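Shared Meals and Electricity Use in Student Share Houses
Final report, Household Energy unit

1. Introduction

In my first year in this country I lived in a share house with a kitchen that was used by everybody at a different hour. Each person cooked alone, washed alone and went back to the bedroom. I became curious if this habit costs more electricity than cooking one meal for all. My report tries to answer this question for a small number of houses near the Sternach Street campus.

2. Background

The literature on household energy speaks mostly about heating and cooling. Cooking takes a smaller part of the bill, and maybe for this reason students do not think of it. In the tenant guide from Naqvi Lettings, which manages many of the houses in our area, there are two pages on the heater and one sentence on the stove.

There is also a social side. Eating at one table needs an agreement on the time, the cost and the taste. Several of the tenants I interviewed told me that they like the idea of a common dinner but are afraid to be the person who must organise it.

3. Method

I asked 9 share houses to keep a cooking diary for 30 days. In the first half, the tenants cooked as usual. In the second half, they agreed to cook a common dinner on as many evenings as they could manage. Each house received a Sotell plug meter for small appliances, and the stove was read from the main meter at the beginning and the end of dinner. The diary was a paper sheet, because my test with the Grekix app in March showed that people forgot to open it.
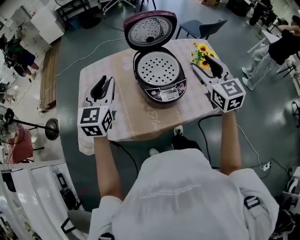
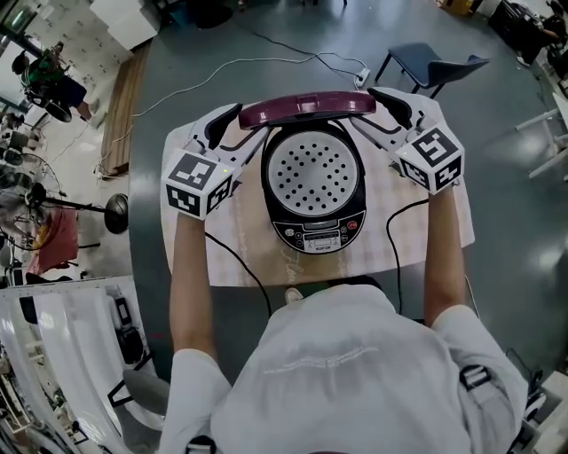 A table with sunflowers, and a rice cooker with its lid open.

The diary had four columns: the time, the dish, the appliance and the number of people who ate. I received 459 entries in total. Entries without a time were kept for the dish count but were removed from the electricity part.

4. Results

The common dinners used less electricity per person in every house except one. In that house the tenants began to bake on the shared evenings, and the oven took away all the saving. Rice, soup and curry gave the best results, as the energy does not grow very much when the portion becomes bigger.

The lowest week of all belonged to a house which cooked one large pot on Tuesday and reheated it in the microwave.

5. Limitations

All the houses volunteered, so they were probably interested in saving already. The fridge was not measured, although larger pots of leftovers can make it work harder. I also could not separate the kettle from the stove in two of the houses, where the tenants had moved the plug meter to a different socket.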